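겨울 호수의 수심별 조과, 기록 방식을 바꾸면 무엇이 달라지는가

발홀름(Vallholm) 호의 얼음낚시 조과표는 오랫동안 한 줄짜리였다. 날짜, 마릿수, 평균 길이. 낚시점 벽에 붙은 종이에는 수심이 적혀 있지 않은 날이 더 많았고, 수심이 적혀 있어도 그것이 바닥까지의 깊이인지 입질을 받은 층의 깊이인지 구분되지 않았다. 하마드 잔주아(Hammad Janjua)가 조과 기록 양식을 새로 짜면서 가장 먼저 손댄 항목이 이것이다. 그는 수심 칸을 둘로 나누었다. 왼쪽은 바닥 수심, 오른쪽은 유영층 수심이다.

양식은 지난 2월 한 달 동안 호수 북안과 동쪽 만에서 쓰였다. 회수된 기록은 537건이다. 조과가 없는 출조도 한 건으로 친다. 기존 게시판 방식에서는 빈손으로 돌아간 사람이 기록을 남기지 않았으므로, 두 자료의 평균을 그대로 비교하면 새 자료가 나쁘게 나온다. 잔주아는 이 점을 양식 뒷면에 굵은 글씨로 적어 두었다. 조과가 줄었다는 항의는 그래도 들어왔다.

대상 어종은 유럽퍼치다. 북안은 경사가 급하고 바닥이 자갈과 점토로 이루어져 있다. 동쪽 만은 완만하며 침수된 수초대가 넓다. 같은 날 같은 시간에도 두 곳의 유영층은 다르게 나타난다. 북안에서는 퍼치가 바닥에서 조금 떠 있는 경우가 많았고, 동쪽 만에서는 수초 상단에 붙어 있었다. 바닥 수심만 적으면 북안의 깊은 구멍과 만 입구의 깊은 구멍이 같은 조건으로 묶인다. 유영층을 함께 적으면 분리된다.

채비의 영향은 따로 보아야 한다. 기록자 대부분은 텅스텐 지그에 붉은장구벌레를 달았고, 일부가 소형 수직 미노우를 썼다. 미노우 쪽은 마릿수가 적고 평균 길이가 길다. 이를 두고 미노우가 큰 개체를 고른다고 해석하기 쉬우나, 미노우 사용자는 구멍을 자주 옮기는 경향이 있었다. 이동 횟수가 통제되지 않은 자료에서 채비만의 효과를 말하기는 어렵다.
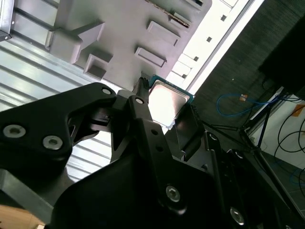
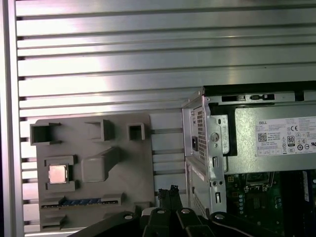
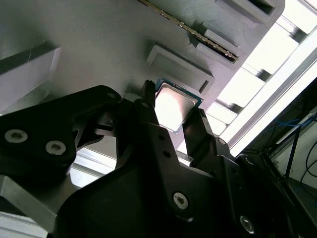
이동 횟수를 적는 칸은 2월 양식에는 없었다. 다음 시즌 양식에 들어간다. 잔주아의 초안에는 구멍마다 번호를 매기고 머문 시간을 분 단위로 적게 되어 있었는데, 장갑을 벗고 쓰기에는 칸이 너무 작다는 의견이 많았다. 최종안은 구멍 수와 총 낚시 시간만 받는다. 정밀도는 떨어지지만 회수율이 우선이라는 판단이다.

수심 측정 도구도 통일되지 않았다. 휴대용 음향측심기를 쓰는 사람과 추를 단 줄을 쓰는 사람이 섞여 있다. 얼음 위에서 진동자를 직접 대고 측정하면 기포층 때문에 값이 튀는 일이 있다. 물을 부어 접촉면을 만들면 나아지지만, 눈이 섞인 백빙에서는 그것으로도 부족하다. 구멍 안에 진동자를 담그고 읽은 값만 유효한 것으로 처리한다는 규칙이 중간에 추가되었다. 규칙 추가 전의 음향 측정 기록은 삭제하지 않고 별도 표시를 달았다. 추를 쓴 기록에도 문제는 있다. 가벼운 추는 수초 위에 얹히고, 동쪽 만에서는 그 값이 바닥 수심 칸에 그대로 들어간다. 무게는 40그램으로 정했다. 그보다 가벼운 추로 잰 값은 만 안쪽에서는 참고치로만 쓴다.

얼음 두께는 안전 항목으로 분류된다. 조과와의 관계를 보려는 목적이 아니다. 다만 두께를 적을 때 맑은 얼음과 백빙을 나누어 적도록 했다. 백빙은 같은 두께의 맑은 얼음보다 하중을 덜 견디므로 합계만으로는 판단 자료가 되지 않는다. 그리라크(Grirach) 하구 쪽은 유입수의 영향으로 두께 편차가 크다. 하구에서 기록할 때는 최소 3개 지점을 뚫고 가장 얇은 값을 적는다. 평균을 적어 낸 기록은 반려된다.

길이 측정은 전장 기준이다. 꼬리지느러미를 모아 쥐고 재는 사람과 펼친 채 재는 사람의 차이가 있어, 양식에 그림을 넣어 모은 상태로 통일했다. 영하의 바람 속에서 계측판 위에 오래 둔 개체는 아가미와 눈이 상할 수 있다. 방류할 물고기는 전수 계측하지 않고, 처음 잡은 다섯 마리만 재도록 했다. 이렇게 하면 시간대에 따른 편향이 생긴다. 아침에 큰 개체가 먼저 나오는 날에는 평균이 위로 밀린다. 잔주아는 이 편향을 알고도 규칙을 유지했다. 다섯 마리를 무작위로 고르라는 지시는 현장에서 지켜지지 않는다는 것이 그의 설명이다.

개별 계측이 이루어진 개체는 모두 2468마리다. 길이 분포는 봉우리가 둘로 나뉜다. 작은 쪽은 동쪽 만에 몰려 있고, 큰 쪽은 북안과 만 입구의 수심 변화대에서 나왔다. 연령을 확인하지 않았으므로 두 봉우리를 곧바로 연급군으로 읽을 수는 없다. 아가미뚜껑뼈를 이용한 연령 사정은 아라인(Arain)에 있는 실험실에 맡길 예정이며, 표본은 섭취용으로 가져가는 개체에서만 얻는다.

시간대별로는 일출 직후와 일몰 전에 조과가 집중되었다. 이는 얼음낚시를 하는 사람이면 누구나 아는 내용이고, 새 양식이 더한 정보는 깊이 쪽에 있다. 북안에서는 오전 중반 이후 유영층이 내려가면서 입질 간격이 길어졌다. 동쪽 만에서는 층의 변화가 거의 없고 입질 자체가 끊겼다. 대응도 다르다. 북안에서는 같은 구멍에서 채비를 내리면 되고, 만에서는 자리를 옮기거나 쉬는 편이 낫다. 적설이 두꺼운 날에는 두 곳 모두 이 경향이 약해진다. 눈이 빛을 막아 얼음 밑의 조도 변화가 줄어든 탓으로 보이지만, 조도계를 내린 기록은 없다.

기압은 양식에서 뺐다. 기록자가 휴대전화 앱의 값을 옮겨 적었는데, 해면 경정 기압과 현지 기압이 뒤섞여 있었다. 필요한 경우 브렐베리(Brelberg) 관측점의 시간별 자료를 출조 시각에 맞추어 붙이는 편이 오차가 적다. 풍향과 풍속도 같은 방식으로 처리한다. 기록자가 직접 적는 기상 항목은 적설과 구름양뿐이다.

새 양식은 방수지에 인쇄하고 연필로 쓴다. 볼펜은 추위에 잉크가 나오지 않는다. 작성한 용지는 북안 선착장 옆 수거함이나 동쪽 만 주차장의 낚시점 계산대에 낸다. 구멍 위치를 공개하고 싶지 않은 사람은 좌표 대신 구역 번호만 적어도 된다. 구역도는 용지 뒷면에 있으며, 하구 구역의 경계는 다음 결빙기 전에 다시 그린다.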